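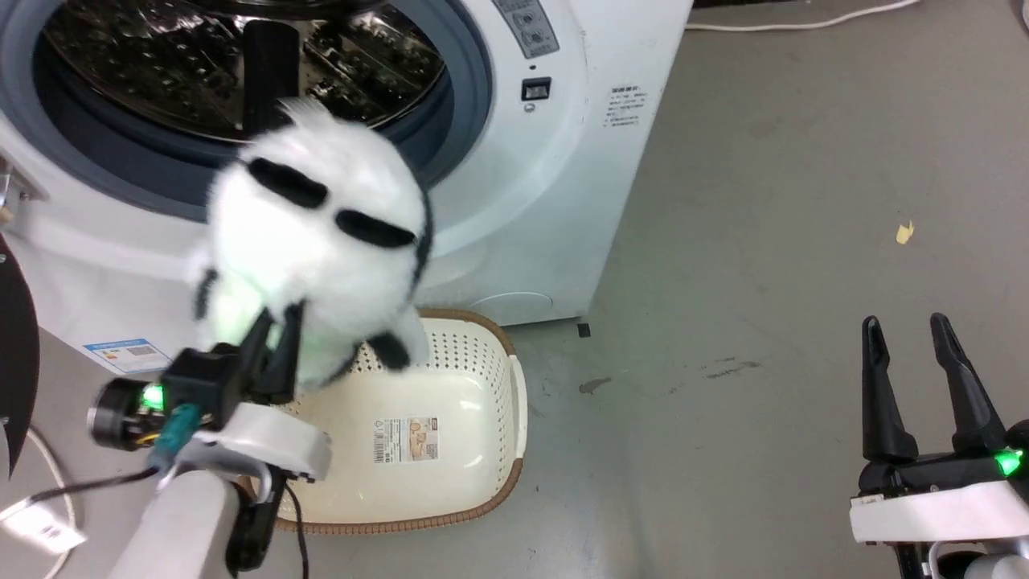
Tiempo de lectura: 3 minutos

Acta de la reunión ordinaria de noviembre
Comunidad de usuarios del edificio Plemdale - Lavandería común y suministro de agua

La sesión se abre a las 18:30 en la sala de la planta baja. Preside Asnakech Degefa. Redacta el acta Daniyal Tarar. Se comprueba que hay quórum en segunda convocatoria.

1. Acta anterior
Se aprueba sin enmiendas. Queda corregida la referencia al contador del portal B, que figuraba como contador divisionario y es el general.

2. Dureza del agua y descalcificador
Se presenta el informe de Enton sobre el descalcificador de la sala de instalaciones. La resina está al final de su vida útil y la válvula de regeneración no completa el ciclo nocturno. Enton plantea dos opciones:
- Sustitución de la resina y revisión de la válvula: 1356 euros, IVA incluido.
- Equipo nuevo de doble columna: 2448 euros, IVA incluido, con retirada del actual.
El señor Tarar señala que la primera opción no cubre una posible avería del cabezal electrónico. La presidenta pregunta por el consumo de sal. Según el informe, con el equipo actual se han gastado casi 400 kg en el último ejercicio; para el equipo nuevo no se aporta estimación.
Se acuerda por mayoría la segunda opción, condicionada a que Enton remita por escrito el consumo previsto de sal y el plazo de garantía del cabezal. Un voto en contra, del local comercial, que solicita que conste.

3. Lavandería común
Lavadoras: se mantiene el contrato de mantenimiento con Carré en las condiciones vigentes. El técnico recomienda limpiar los filtros una vez al mes y dejar la puerta entreabierta después de cada uso. Se incorporan ambas indicaciones a las normas de la sala.
Desagüe: persiste el retorno de agua en el sumidero del fondo. Se pedirá inspección con cámara del tramo hasta la arqueta.
Horario: se propone ampliar el cierre hasta las 22:00. Los vecinos del bajo se oponen por el ruido del centrifugado. Se vota y no prospera.

4. Reparto del gasto de agua
Se debate si el agua de la lavandería debe imputarse por coeficiente o por uso registrado. El sistema de fichas no distingue entre programas, por lo que el reparto por uso sería aproximado. Queda sobre la mesa hasta disponer de la propuesta de Plorkomside para la lectura remota de contadores.

5. Fondo de reserva
Se aprueba una aportación extraordinaria de 500 euros al fondo, con cargo al remanente del ejercicio. No se gira derrama.

6. Ruegos y preguntas
- Se solicita copia de la última analítica de agua. Se enviará con esta acta.
- Se pregunta por la llave de corte del portal A - gotea desde el verano. Enton la revisará en la misma visita del descalcificador.
- Se recuerda que las bicicletas no pueden dejarse delante del cuarto de contadores.

Se levanta la sesión a las 19:50. La próxima reunión se convocará en jueves, a la misma hora, una vez recibida la documentación de Enton.

Vº Bº la presidenta, Asnakech Degefa
El secretario, Daniyal Tarar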